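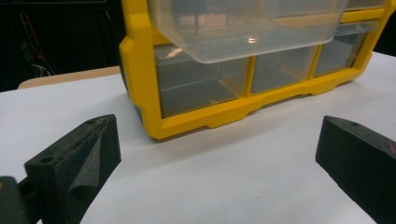

One of last term's group wrote on the feedback sheet that labels should go on before anything gets put away, and that she'd lost a whole evening doing it the other way round. Agreed, so session order has changed. Labels now come first.

SMALL PARTS STORAGE - handout 3
Home Workshop Basics, Uvero evening classes
13 March 2022

Bring your notes from handout 2 (sorting). If you missed it, the short version: tip everything out, group by use, bin the bent stuff.

Drawer cabinets
Small plastic case, clear drawers, what most of you will end up with. Ours is the yellow one. Start with all drawers empty. Yes all of them, even if you think you know where the washers live.

Clear fronts help but don't rely on them. M4 and M5 look the same through cloudy plastic. Label anyway.

Labels
- size first, then type: "M4 x 16 pan head" and not "pan head screws, M4"
- pencil on masking tape for the first month, things will move
- proper labels in April once you've stopped swapping
- bottom left corner of the drawer front, same place every time

What goes where
Heavy things low. Nails, bolts, anything brass. A full top row makes a small case tip when you pull a drawer right out, especialy if it isn't fixed to anything.
Big drawers: wall plugs, hinges, picture hooks.
Narrow ones: washers, nuts, split pins, fuses.
Light stuff at the top. Cable clips, felt pads.
Leave a couple of drawers free. You will want them.

Filling
Two thirds full at most. Overfilled drawers catch on the one above and then you're on the floor with a magnet. Pull out, fill on the table, slide back. Don't pour into a drawer that's hanging half out of the case.

Drawer won't go back in? Check for a stray screw behind it before pushing. Check it's level too. Forcing it cracks the lip.

Dividers
Cut from stiff card, or an old ice cream tub. Measure the drawer floor, not the rim, a lot of trays taper. Ranel sell ready made ones, Lulia too, neither fits everything so take a drawer with you to the shop.

Cleaning
Warm water, drop of washing up liquid, soft cloth. No white spirit on clear plastic, it can go milky. Dry fully before screws go in or you'll get rust spots by the next lesson.

For next time
1. Empty and wash one cabinet or box at home
2. Write your label list, 16 lines max
3. Finish the sorting tray from handout 2 if you havent
4. Read the Pillai booklet, section on wall fixing, pages 56 to 60

Spare masking tape in the cupboard by the sink. Put the roll back please.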